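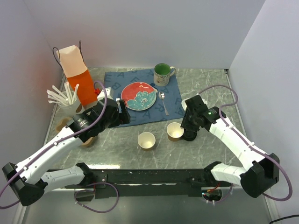
Booster night talk, girls golf. Notes to self, 15 min tops, leave time for questions

Open: thanks for coming, phones off, snacks are by the back door. Say who I am (assistant coach, second season, the one with the loud visor)

Season so far
- five matches played. Won two, tied one at Grulleck, lost the others, one of them by a single stroke
- Grulleck tie: talk about this one. Wind all day. Girls kept the ball low off the tee like we'd practiced and it stayed in the fairway. Last group came in after everybody else had packed up and still made par on the closing hole
- Thibodeaux course: do NOT complain about the bunkers again. Say "challenging." Move on

What we're working on
Short game. Putting, chipping, putting. Parents keep asking about drivers, so say it plain: most of our strokes go away inside a hundred yards. A kid who hits it long and three-putts is still writing down a six
Lag putting drill. Long putts, stop it inside a club length, no tapping in till everyone's done. They hate it. Scores came down anyway, keep doing it
Pre-shot routine. Same every time. Ask at home, they should be able to tell you theirs
Pace of play, we got a warning at Trakent. Be ready when its your turn. Walk and think at the same time

(pause, drink water, slow down, I talk too fast here)

Practice schedule
Range after school, bus leaves 15 minutes after the last bell and it does not wait. Pick up at the clubhouse side, not the maintenance road, they've asked us twice now
If she's missing practice she texts me herself. Her, please. Not mom
Rain = putting in the gym on the mats. Still practice. Still bring your putter

Money stuff, keep short
Range balls went up. Booster account covers balls and match fees, doesn't cover gloves or shoes. We have loaner bags, six of them, two are left handed. Come see me after if you need one, no forms, no big deal
Fundraiser is the scramble at Brimari in June. Need teams signed up, need people to sit at holes, need somebody with a truck for the coolers. Sign up sheet goes round NOW, don't forget like last time

Rules reminder
Parents stay on the cart path. No advice during a round, not even clubs. "Nice shot" is fine. Pointing at the wind is advice!! We got a talking to over that
Scorecards: they check thier own before signing. A wrong card can cost her the round

District
Top 5 girls travel, four scores count. Qualifying is two rounds, added up, lowest totals go. Coach doesn't pick, the card picks. Expect a question on this, stay calm, say it again
Tie for last spot: playoff, sudden death, practice green if the course is full

Questions

Last: collect sign up sheet. Stack chairs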